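Speaker notes, equipment planning talk, February 18, 2018

(Water on the lectern. Clicker is the one with the tape on it. Slow down!)

**Opening**

Hi everyone, I'm Nadja Eberhard, I look after equipment planning for the shared kitchens at Trososthorpe, and I've been asked to talk about what it takes to budget for a robot that does dishes. I'm going to assume most of you have a capital request due in March and that at least a few of you have a vendor brochure in your bag right now. Keep it in the bag for a bit.

Quick show of hands: who's already had a quote? Who's had a quote that included installation? (Pause. There'll be fewer hands. Let them look around at each other.)

So my first quote came from Skestidell, and I was thrilled with it — one page, one number, a lovely colour drawing. I took it straight to my manager and told her we could do this out of the existing kitchen budget. Then I read the second page, which I'd left on the printer, and that's where the mounting, the training days and the service visits were. I'd like to save you that walk back down the hallway.

**Start with the job**

Before you talk to anybody about arms and hands, write down the job in plain words. Ours reads: plates go between the dish rack at the sink and the dishwasher beside it, and no one has to stand there. I had a much longer version with cutlery and glasses and pots in it, and every extra noun added money. Ellico priced the plates on their own, then plates plus mugs, then the whole works, and it was the most useful thing any supplier did for us. Ask for it that way. They may grumble. 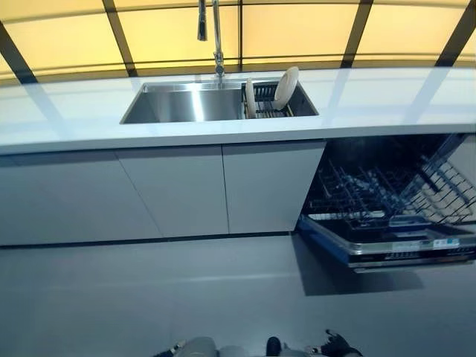
Measure your kitchen yourself, too. I mean it, get down on the floor with a tape. Our clear floor space was 1090 millimetres with the dishwasher door down, and the drawings had it with the door up, because of course architects draw doors closed. Anything on a base has to live in the space that's left. Find out if it can reach the lower rack from there, and find out if a person can still get by with a tray. Reach to the back of the counter is a separate question and goes on a separate line of your form.

(If anyone asks about moving the dishwasher: yes, we priced it, no, we didn't do it. Plumber, electrician, new panels. Don't get drawn in, they can catch me at coffee.)

**The bits around the robot**

Okay, money. I split ours under these headings and I'd do it the same way again:

- the robot and its hands
- spare fingers and finger pads
- power, network and any changes to the counter or floor
- staff time for setup, at full wages
- service, priced by the year
- plates!

Plates gets a laugh but I'm serious. You'll want one pattern of plate, the same size and the same rim, right through the kitchen. We had 101 plates from all over the place, some of them older than me, and Wieser's people took one look and asked which ones we wanted the price for. Fair enough. Replacing the lot was cheaper than paying for the extra setup on the odd ones, and the cafeteria down the hall was very happy to take the old stack.

Same goes for the rack. Pick it early, buy a few identical ones, and put a note on the shelf so the spare doesn't wander off to a potluck.
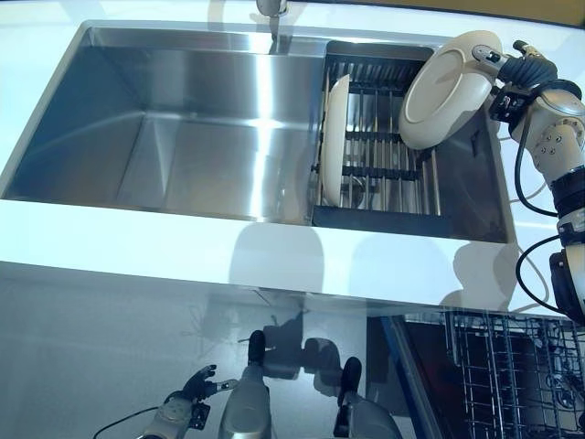
Hands deserve their own line and their own conversation. A multi-fingered hand costs more than a simple two-jaw one, and you need to ask what happens when one finger goes. Can you swap the finger, or does the whole hand go back in a box? Who pays the courier? How long are you without it? We were told six weeks by one supplier and three by another, and I gave that more weight than the difference in sticker price. If you can stretch to a spare hand in year one, put it in the request now. Going back for it later is miserable — ask me how I know.

Also cables. Ask to see how they run when the arm is stretched out over a counter, and ask what a replacement set costs. I forgot that one entirely and it came out of my stationery budget.

**What to ask for in March**

Don't ask for the full purchase. Ask for a trial with an end date and a clear list of what you'll write down each day: plates moved, plates dropped, times a person had to step in. My first request was for the whole thing and it got knocked back in a morning. The second was for the trial, with a return clause, and it went through with only one question, about insurance. (Have the insurance answer ready. Ring your insurer before you submit.)

Template is on the table by the door, both sides of the sheet. Please read the second page.

Questions. Repeat them into the mic for the folks at the back.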